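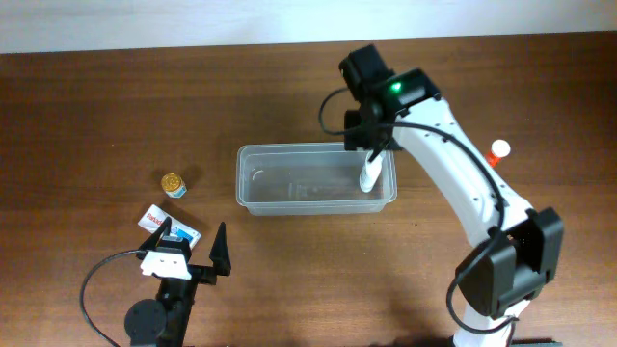 Clear plastic is what eats most of my tuning time, so let's start with that. A depth camera looks straight through a see-through tub and reports table, and then your planner happily drives the wrist into the rim. I gave up on depth for the tub and just type its outline into the planning scene by hand, rim height included. For the little white cylinder going in at the right-hand end, I set a waypoint straight above the drop spot and let the last stretch run slow. Much calmer!

A few more things that have saved me an evening here in the workshop:

Pad your collision shapes. I use 5 mm on anything short and squat, like a jar, and more on bottles (they tip if you so much as breathe on them).

Shiny lids fool color masks. A gold lid goes white under a lamp and your blob splits in two. Mask the label instead – it hardly changes through the day.

Keep one config file per arm. I had both arms reading the same one until January, and a fix for the left would quietly wreck the right. Two files, two names, done.

Plan for the cable too. My planner thinks the arm is bare, so I cap wrist rotation in software well before the loop pulls tight. Digby Ngata put me on to that one, and he also wrote the little log viewer I use, Cliveo, where you can scrub through a run and see the planned path next to the real one. Wonderful thing.

Last one – save the log before you change any settings. I once overwrote run 225 while chasing a timeout and had to set the whole table up again to get the same error back.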